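Safe storage law (Brokville)

The Brokville safe storage law is a town rule on how guns have to be kept at home. I've been writing up local gun laws for this site for a while now, and this is the one I get the most mail about, so please read to the end before you send me yours!

It says a gun that isn't being carried or used has to be locked up, or fitted with a lock, if anyone under 18 lives in or visits the home. It was drafted by Helju Rätsep, who sat on the town council at the time. 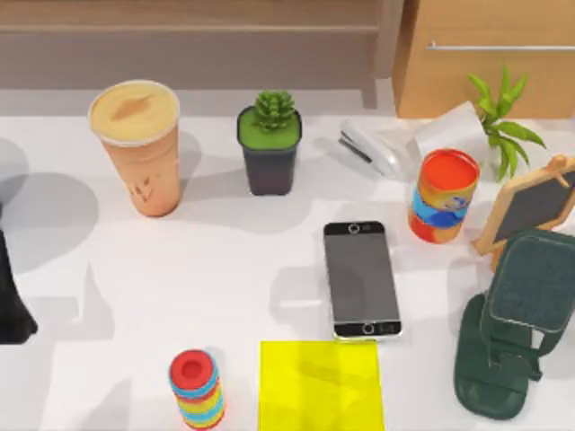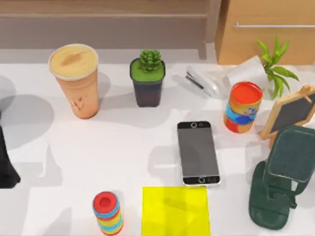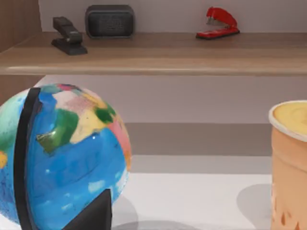

Background

Brokville had no storage rule of its own for a long time. Neighboring Urthorpe passed one first, and people in Brokville mostly shrugged (I was one of them, I'll admit). Rätsep's draft borrowed a lot from Urthorpe's, right down to a typo in the second paragraph that had to be fixed later.

The hearing in July ran very long. Dušan Gashi, who owned a sporting goods store on the Faltine road, spoke against the draft and said a locked gun is no help at two in the morning. Saimi Partanen, a school nurse, spoke for it. I thought both of them were worth hearing, and I still go back and forth on Gashi's point – though I come down on Partanen's side.

What it requires

A locked safe, a locked case or a trigger lock all count. A closet with a key does not, and this is where most of the confusion comes from. A first violation is a $100 fine, which the town drops if you show proof of a lock within 30 days. A second one is $185. There are no home inspections under the law, whatever you may have read on the Urthorpe message board.

Criticism

Gun owners' complaints are mostly about the word "visits." Does a nephew at Thanksgiving count? The town attorney, Priit Adomaitis, said yes, and plenty of people didn't like that answer. On my side of the argument the grumbling is that the fines are too small to matter. Fair enough, but I'd take a small fine over none.

See also

Urthorpe storage rule
Beneš report on lock giveaways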